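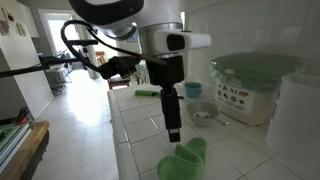 The old wash-house on Bodnár Street, which has stood at the bottom of the hill in Ornov since 1864 and has been shut up for longer than most of us would care to admit, is to open its doors again this May as a place where people can cook, eat and learn a bit about preserving fruit. The stone troughs have been kept, as have the two tall windows facing the river, and the kitchen side of things has been done in a plain, old-fashioned spirit that ought to please anyone who learned to cook at a grandmother's elbow. White tiles on a kitchen counter, like these, are very much the look that people in the town asked for when the plans went on show, and there was a good deal of friendly argument about grout before everyone was happy.

The building firm Trustska has been on site through the winter, and a long and rather wet winter it was. The roof turned out to need more work than the survey had suggested, and for several weeks passers-by could see straight up through the rafters to the sky. Slates that could be saved were cleaned and put back on the river side, where they can be seen from the footbridge, and the newer ones have gone round the back. The chimney has been repointed too, although it will be staying cold for now, as the stoves are all electric.

Older residents will remember the place in its working days, or will at least remember being told about it. Families came down with their baskets early in the week, and there was a strict order to who used which trough – an order that was never written down anywhere but which could cause a falling-out lasting years if it was ignored. Some of those stories have been gathered up and will be printed on cards to hang along the passage, next to an iron mangle that was found under a heap of sacking in the yard.

Forudine, the café by the bridge, will be running the lunches. There will be soup every day and a short list of hot dishes that changes with what the market has, and the café says its poppy seed cake will be making the journey up the street as well, which will come as a relief to a great many people. Prices are to be the same in both places.

The evening classes begin with jam and move on to pickles, dumplings and bread as the summer goes along. Each one lasts two hours and all the ingredients are provided, but please do bring an apron and a jar or two with a good lid. Children are welcome at the Friday afternoon sessions if they come with a grown-up, and there is a low bench for them to stand on.

Anyone who would like a look round before the opening can call in on Friday between 2 and 5 o'clock. The front steps are still being relaid, so visitors are asked to come in by the yard gate, where there is a ramp and a handrail, and to mind the fresh paint on the left as they go through. Class bookings can be made at the café counter or at the town library, and tea will be served in the yard if the weather is kind.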